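Everyday Care of Eyeglasses: A Small Study of Habits at Home
Project report, Design for Daily Life, second semester
Submitted by Ravindra Chauhan
Project guide: Berhanu Mamo
Kisholm College, 8 Sep 2026

1. How the topic came up

I have worn glasses since fourth grade, and I must admit that for most of that time I cleaned them on whatever shirt I had on. When our class was asked to pick one very ordinary household task and study it properly, I first wanted to do ironing, but two other groups had already taken it (and one of them had a much better ironing board than mine!). Mr. Mamo noticed me wiping my lenses on my sleeve during our meeting and suggested, very kindly, that my topic might be sitting on my nose. I am grateful to him for that, and also a bit embarrassed.

The aim of the project was to find out how people clean their glasses at home, what they keep nearby for it, and whether a simple printed card could help them do it more gently. We named the card Zumenora, after a long evening of much worse names.

2. What we did

I asked 32 students and family members to fill in a short form, and after that I sat down with some of them at their own tables and went through the whole task together. The form asked where they keep their cloth, what they spray or rinse with, and where the glasses spend the night. I had expected the form to be the useful part, but the table visits taught me far more, and they usually came with tea.

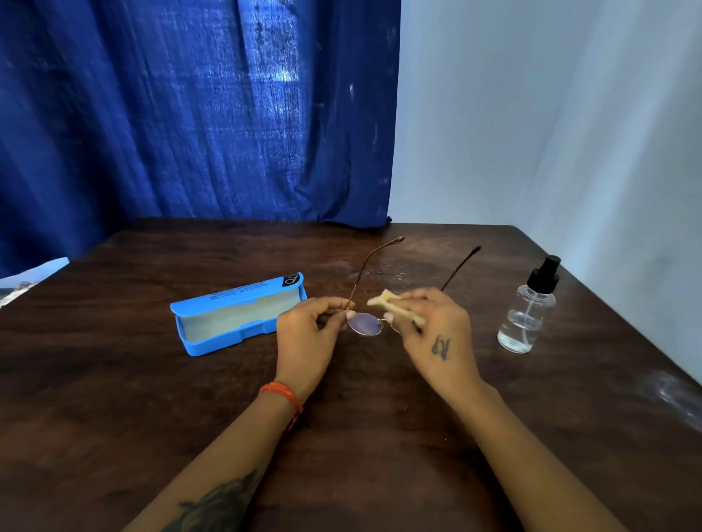 Holding the glasses turned out to be the subject people had most to say about. Many of them had never thought about which part they pick up first, and several changed their grip once we began talking about it. My advice on the card is to hold the thin rim close to the lens being cleaned or its neighbor, and to keep the cloth folded between thumb and fingers. The small pale yellow cloth worked nicely as a model for our drawing, and I liked having the blue case already open on the left and the clear spray bottle on the right, so I copied that arrangement straight onto the card. Left-handed readers can of course swap the two.

3. The steps on the card

Wash and dry your hands.
Open the case and set it within reach.
Blow or rinse off any grit before rubbing.
Spray a little cleaner on each lens.
Wipe with a clean, soft cloth, going gently near the bridge.
Put the glasses away, and the cloth too.

We had a long discussion over the third step, as my cousin felt that it made the job sound like a chore. I kept it in, but I shortened the wording, and the whole card now takes 2 minutes to read and follow at an easy pace.

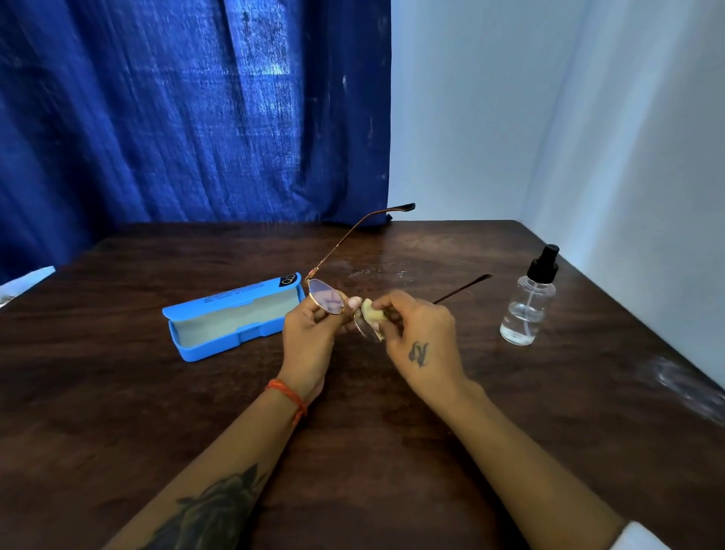 Figure 2. Wiping the right lens with a small pale yellow cloth, with the left hand on the thin wire rim.

4. What I would like to improve

The drawings of the temple arms are still clumsy. They come out looking like knitting needles, and I plan to redo them from the side. I would also like to test the card with children, who may need bigger print and fewer words. Printing 15 trial copies at the college shop was easy enough, but the ink smudged on the glossy paper, so the next batch will be on plain card.

My thanks go to everyone who let me sit at their table and ask so many questions about such a little thing.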